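What Is Inside a Computer?

A desktop computer looks like a plain box. There is a button on the front, some holes on the back for cables, and not much else to see. But the box is mostly a cover. The parts that do the work are inside, and each one has its own job.

These pages explain what the main parts are called and what they do. You may already know some of the words. New words are explained the first time they come up, and there is a short word list at the end.

The case

The box itself is called the case. A tall, narrow case is called a tower. Most cases are made mainly of thin metal, with some plastic on the front. The case holds everything in place, keeps fingers and dust away from the parts, and gives air a path to move through.

One side of the case usually comes off. This is the side panel. On some computers it is held by screws, and on others there is a latch. When people want to work inside a tower, they usually lay it flat on a table with the open side up. That way the parts are easy to reach, and a dropped screw lands where you can find it again.

The motherboard

The biggest part inside is a flat board called the motherboard. Many motherboards are green, but they can also be blue, black, or brown. The board is covered with thin lines of copper. Copper is a metal that carries electricity well. The lines work like streets in a town. Signals travel along them from one part of the computer to another.

If you live in a town like Sumville, there is one main street that nearly everyone uses, and a lot of small ones that only go to a few houses. A motherboard is similar. Some of its lines are very busy and some are hardly used at all.

Everything else in the computer connects to the motherboard. Some parts push straight into it. Others are joined to it by cables.

The processor

The processor is the part that follows instructions. It is also called the CPU, and those letters stand for central processing unit. When you click on something, type a letter, or move a character in a game, the processor works out what should happen next.

A processor is a small, flat square that could sit in the palm of your hand. It sits in a holder called a socket. The socket has many tiny contacts, and the processor has matching ones. They have to line up exactly. On many computers a metal bracket folds down over the processor and holds it still.

Inside the processor are switches that are far too small to see. Each switch can only be on or off. That sounds too simple to be useful, but there are billions of them, and they change very fast. All the sums, words, pictures, and sounds in a computer are handled with those on and off switches.

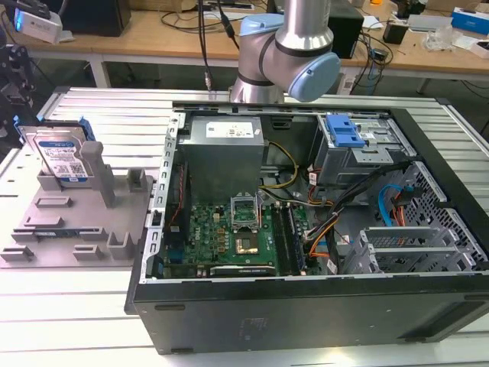
Every desktop computer has a processor, and there is always a cover or a cooler over it when the computer is running. A cooler is a block of metal, often with a fan on top. To see the processor itself, the cooler has to be taken away. In the open Dell computer, the processor is the gold-colored piece near the middle of the green board, and the metal bracket that goes over it is standing up. The two long black slots to the right of it are for memory, and memory is the next part to learn about.

Why does a processor need a cooler? Electricity makes heat when it moves through tiny parts. If a processor gets too hot, it slows down to protect itself, and if that is not enough it shuts the computer off. The metal block pulls the heat away and the fan blows it out. The warm air you can feel at the back of a computer has come from inside.

Memory

Memory is where the computer keeps the things it is using right now. It is often called RAM. A stick of memory is a thin board about as long as a pencil case is wide, with small black chips in a row. It pushes down into a slot on the motherboard and clicks into place.

Think about doing homework at a desk. You take out the book and the paper you need and put them on the desk. When you are done, you put them away. Memory is the desk. A bigger desk lets you have more things out at once. A computer with more memory can keep more programs open without slowing down.

Memory forgets. When the computer is turned off, everything in the memory is gone. This is why people say to save your work. Saving means copying it to a place that does not forget.

The hard disk drive

The place that does not forget is called storage. One kind of storage is the hard disk drive. It is a metal case about the size of a thick paperback book, and it is heavier than it looks.

Inside a hard disk drive are round, shiny disks that spin very fast, thousands of times a minute. A tiny arm moves across them, a little like the arm on a record player, except that it never touches the disk. The arm reads and writes marks that are made with magnetism. The marks stay there when the power is off. Your photos, games, and school projects are all stored as patterns of these marks.

In a tower, the drive slides into a metal frame called a drive cage. Some drives are fitted into a plastic holder first, called a caddy. The caddy makes it easy to slide the drive in and pull it out again without tools. Caddies and latches inside a computer are often a bright color so that people know which parts are meant to be pressed or pulled.

Many newer computers use a different kind of storage, called a solid state drive. It has no spinning disks and no moving arm. It is quieter and faster, and it does the same job.

The power supply

The power supply is a metal box in one corner of the case. The cord from the wall plugs into it. The electricity that comes from the wall is much too strong for the small parts inside a computer. The power supply changes it into weaker electricity that the parts can use.

Different colored wires come out of the power supply. In many computers the yellow wires carry 12 volts, the red wires carry 5 volts, and the black wires complete the loop so the electricity has a way back. Volts are a way to measure how hard electricity is being pushed.

There is one important rule about power supplies. Never open one, even if it is unplugged. Some of the pieces inside can hold electricity for a long time and can hurt you badly. Grown-ups who repair computers do not open them either. They take the whole box out and put in a new one.

The cables

The first time you see inside a computer, the cables may look like a mess. There are two main kinds. Power cables bring electricity to the parts. Data cables carry information between them.

A thin, flat cable called a SATA cable is a data cable. It joins a drive to the motherboard. SATA cables come in many colors, such as red, blue, and orange. The color does not change how the cable works. The plug on the end is shaped like a letter L, so it only fits one way around. Most plugs inside a computer are made like this. If a plug will not go in, it is probably turned the wrong way or it belongs somewhere else. Pushing harder can bend or break it.

The slots at the back

Near the back edge of the motherboard there is usually room for extra cards. A card is a small board that gives the computer something more. A graphics card helps draw pictures on the screen. A sound card helps with music. Each card needs an opening at the back of the case, so that a cable can be plugged in from outside.

When there is no card, the opening is closed with a thin strip of metal called a slot cover. Slot covers keep dust out and help the air inside move the right way.

How the parts work together

Suppose you open a drawing you made last June. The power supply is already feeding electricity to every part. You click on the drawing. The processor asks the drive to find it. The drive reads it and sends it through the data cable to the motherboard. The motherboard passes it to the memory. The processor reads it from the memory and works out which color each dot should be, and the picture appears on the screen. All of that can take less than a second.

If you want to look inside a computer

Always ask a grown-up first. An old computer that is not used anymore is the best kind to look at. It should be turned off and unplugged from the wall before the side panel comes off. Touch the bare metal of the case before you touch anything else. This gets rid of static electricity, the same thing that gives you a small shock when you walk on carpet and touch a doorknob. A static shock that you can hardly feel is strong enough to damage a chip.

Put the screws in a cup. Look for the motherboard first, then follow the cables from there and see which part each one goes to. Drawing a map of what you find is a good way to remember the names.

Words to know

Caddy - a holder that a drive fits into
Case - the box that holds the parts of a computer
Data - information that a computer stores or uses
Memory - where a computer keeps what it is using now
Motherboard - the large board that joins all the parts
Processor - the part that follows instructions
Socket - the holder that a processor sits in
Storage - where a computer keeps things when it is off

Written by Bent Snorradóttir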